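Speaker notes – "House rules for a simulated table"
Friday, second slot after lunch. Keep the water bottle within reach and go slower than you think you need to.

Opening

Good afternoon, everybody, and thank you for coming back in after that lunch, which I know was a hard one to walk away from. Before I get going, a quick word about what kind of talk this is. I am going to talk about rules, and I know rules are nobody's favorite subject right after pie. But these are small rules, the kind you could write on an index card and tape to your monitor, and most of them came out of my own mistakes at Tralley over the last couple of years.

(Pause. Let the people at the back find chairs.)

Tralley is a small shop. We write and check tabletop tasks for two-armed robots, and we do most of that in simulation before anything gets near a real arm. Our scene builder is called Grinder, and yes, the name came before anyone asked whether it was a good name. When I say "the house rules" this afternoon, I mean the short document that every Grinder scene has to pass before it goes into the shared library. When we started it was half a page. It is now 13 rules long, and I promise I am only going to talk about four of them.

Why we wrote anything down

For the first long stretch we had no written rules at all. Each of us built scenes the way we liked, and we were all sensible people, so we figured it would come out fine. Then we tried to compare results between two desks. My policy did well on my scenes and badly on my neighbor's, and it took us most of August to work out that the policy was hardly to blame. My neighbor's tables had shadows on them and mine did not. I had switched shadows off to save rendering time, and I had forgotten I ever did it.

(Own up to this one properly. People relax when they hear it.)

So rule one got written that same week.

Rule one: leave the shadows on

If an arm can throw a shadow on the work surface, the scene must show that shadow, including when the arm itself is outside the camera's view. It sounds fussy, I know. Take a moment with the slide.

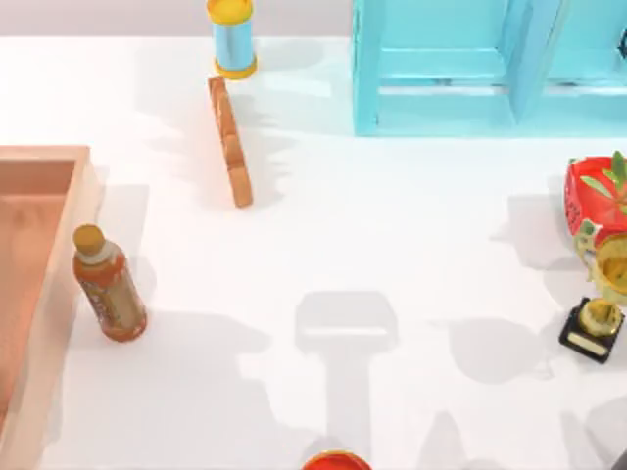
Azimi Workshop Notes, Vol. 3, No. 2, p. 50

The arms are out of view and you can still tell something is there, from that gripper shape lying across the open part of the table. A learner is going to see those gray patches every time it works under a light, so it had better see them in training too. We also ask for more than one camera position per task, so that a scene with the arms out of view is always paired with one where they are in it. And when somebody files a bug that says "unknown object on table," we now ask them to check for a shadow first, before anyone opens the asset list.

(If somebody asks about soft versus hard shadows: we allow both, the scene file has to say which. Don't get drawn into the lighting argument, it will eat the whole slot.)

Rule two: objects may run off the edge

My first instinct, and it may be yours, was to keep every item nicely inside the view. It makes for a tidy slide. It also makes for a robot that has never met half a box. Look along the sides of this one – the tray on the left keeps going, the red box on the right is cut off, and down at the bottom there's only the top edge of something red and round. I couldn't tell you from this view alone whether that's a bowl or a lid, and the rule says an annotator shouldn't pretend to know either. The label form has a box for "partly visible, type unsure" and we want people to use it without feeling bad about it.

That box was a fight, by the way. Some of us felt it would turn into a dumping ground. What we settled on is that a label marked unsure has to be looked at by a second person using a different camera, and if the second person is unsure too, it stays unsure. We went back through 3,181 older labels with that in mind, and it was a long, dull job, and I would do it again.

Rule three: crowd it a little, but leave room to work

Notice how the can and the wooden plank nearly touch, up toward the top, while the middle of the table has a good deal of open white. We want both in the same scene. Close neighbors are where grasps go wrong, and a scene in which everything stands politely apart teaches very little. But if you fill the whole surface, the planner spends its life looking for somewhere to put its elbows, and you learn about the planner and very little else.

The wording in the house rules is "at least one close pair and at least one clear working area." We left "close" to the scene author for a while, which was a mistake. These days it goes in the scene file as a distance, and the checker reads it from there.

(Mention that Flekwood, our second test room, uses the same wording for physical tables. Somebody always asks.)

Rule four: shiny things are welcome

I'm fond of the little trophy over on the right, with its gold cup. Metal finishes are a nuisance to render and a nuisance to perceive, and for a long time people quietly swapped them out for something matte. The rule now is that you may not change an object's finish to make a task pass. If the task fails on a shiny cup, then it fails, and you write that down in the run notes, with the seed, and you go get a coffee.

How we check

Every scene gets loaded fresh, run 300 times with nothing changed except the seed, and then read over by someone who did not build it. The reading over matters most to me. The checker script catches missing fields, but it has no opinion about whether a table is a sensible place to ask a robot to work, and a person does. We try to keep each review under a page. Mine tend to run over, as you may have guessed by now.

Questions

(Leave ten minutes. Put the slide back up while people talk. The full list of rules is in the handout by the door, and I'll stay in the hallway afterward if anyone wants to argue about rule two.)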